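3.2 Flat-Packed Cartons and the Work of Opening Them
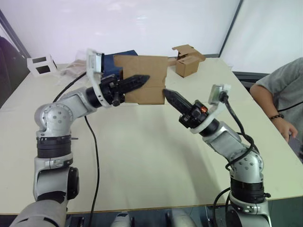 Cartons reach the Lirkstead packing room flat, in tied bundles, and each one must be opened, squared and closed at the base before anything can be placed inside. Earlier work on small-parcel packing has tended to start the clock once the box is standing. Valente and Tsegaye argued that this leaves out the step in which most material is spoiled, and the present section follows their approach.

The study covered 1,812 cartons of a single plain brown type, supplied by Brurkoneo and handled over one season ending in May. Of these, 1,136 were opened on a large table with clear space on every side, and the remainder at the narrower benches along the wall. All were stored flat beforehand. Packers received the usual instructions of the room and were not asked to change their pace.

Three features of the flat sheet were noted before opening: the condition of the fold lines, the condition of the outer edges, and the position of any flap that had come away from the stack. A sheet of the kind shown in Figure 2, with light creasing at the edges, a faint vertical fold line down the middle and a short flap showing at the lower right, was graded as sound. Sheets with a second, unplanned crease crossing the main fold were graded as marked. Torn sheets were removed and are not included in the totals.

Figure 2. Plain brown cardboard sheet held roughly upright over the cream-white table, pinched along its left side, with a second point of contact at the lower right corner. Dark navy-blue cloth or folder behind.

In all, 179 cartons were graded as marked. Most could still be used, but they took longer to square, and the base flaps often failed to meet cleanly. Tudose reported a similar pattern for the heavier Furkine board, although her sheets had been stored on end — a practice the Lirkstead room gave up some years ago.

Holding position also mattered. Packers who stood the sheet up and held it by one side could see the fold before pressing on it. Those who worked with the sheet lying flat tended to find the fold by touch, and a number of the unplanned creases began in this way. The grading sheet did not record hand position for every carton, so the point is offered as an observation only. Carvalho and Amaral take it up again in Section 4, where the filling and closing of the cartons are considered.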